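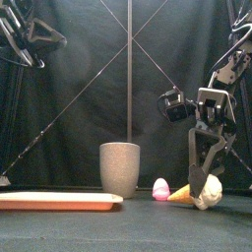

Dark curtain at the back, gray-green tabletop in front.

Evening Sewing Assistant wanted - Leltex, Whitlock

Leltex is a small workshop for repair and alteration of clothes. We are looking for one person to help us in the evenings, 3 evenings per week, from 5 pm until 9 pm. The contract goes until the end of August and it can be made longer if both sides wish.

Your work will be:
Shortening trousers, skirts and curtains
Changing zippers and buttons
Receiving clothes from customers and writing the tickets
Keeping the thread shelves in order (we have 300 colors, so please have patience)

We ask for 2 years of experience with an industrial sewing machine. A diploma is not necessary. You should speak enough English to understand what the customer wants - other languages are very welcome, many of our customers come from the Jamwood side of town. Driving license is not needed, the bus from Dasbridge stops near our door.

We pay by the hour, and the amount we discuss at the first meeting. Travel costs are paid back every month. At the meeting we will ask you to sew one hem and one zipper, and this time is also paid.

Please send a short letter and your work history to Danjuma Obi, Leltex, 677 Mill Road, Whitlock, or bring them to the counter. The last day for applying is January 31, 2022. Photos of your sewing are useful but you can apply without them.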